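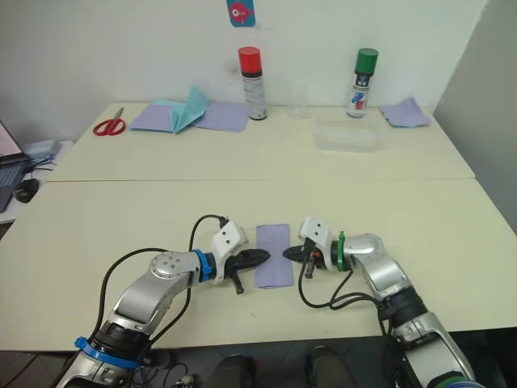 The lavender cloth on the near table, and the red-handled scissors at the back.

So I finally made it to the Stomine open day in March, after missing it two years running (once for a wedding, once because I mixed up the month). It's a 45 minute drive for me and I left late, but parking was easy and there was a lady at the door handing out coffee, so I forgave the traffic pretty fast.

I went for the textiles. I sew a little, mostly napkins and pillow covers, and I'm a sucker for any room with a cutting table in it. That table was my favorite stop by far! It's a pale cream top with a second one in the same color behind it, right up against the wall, and I stood there wishing I had half that much surface at home. My own table is 30 inches wide and usually has the mail on it.

The lavender cloth is what got me. Just a narrow little rectangle lying flat, but what a color. I've been hunting for a lavender like that for a set of guest napkins and everything I order shows up gray or bubblegum pink. I asked at the desk and they pointed me to the Kulska stall down the hall, where I spent way too long and came home with three yards of something close (a bit bluer, but I'm happy).

The Tkachenko room next door had old looms and a long line, ticket number 114 when I got there, so I skipped it and had a cheese pastry in the yard. Good pastry! Nukum had the remnant bins, and those were pretty picked over by 2 p.m. Go early if you want remnants.

Entry is free, restrooms are upstairs, and bring cash for the stalls because the card reader at Kulska kept dropping out.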